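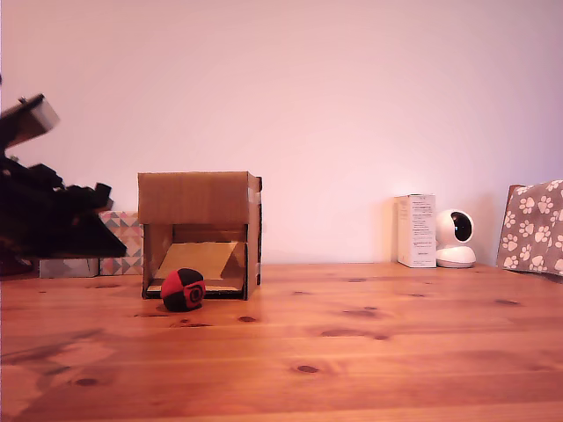
3. Planning your purchase

Please read this section before you send the order to Anham or to another dealer. The Prolter arm is sold without table, and the dealer will not ask you how big your table is.

3.1 Before you ask for a price

1. Measure the table. The arm must have free space on all sides when it turns, also above. Write the measures on the order form.
2. Make a list of the objects which the arm will pick up. A small ball and a flat carton need different settings of the fingers, and sometimes different fingers. If you are not sure, order the standard set first.
3. Decide who will use the arm. One license is good for two users. A third user must be paid separately.

Note: Boxes, balls and other practice objects are not in the package. Ordinary cardboard boxes closed with tape are good enough for the first weeks, so please do not put money aside for special ones.

3.2 Making the budget

4. Put the arm, the gripper and the control unit on three separate lines. Many accounting offices refuse one total sum.
5. Add the spare finger pads (order number 294). They wear out faster than other parts.
6. Add delivery and the first service visit. For orders made after March, the visit is done by Cerneck.

Caution: Do not buy a used power supply to save money. Damage from a wrong power supply is not covered by the warranty.

7. Send the finished form to Daryna Marchuk in the sales office. She will answer with a written offer, normally in three working days.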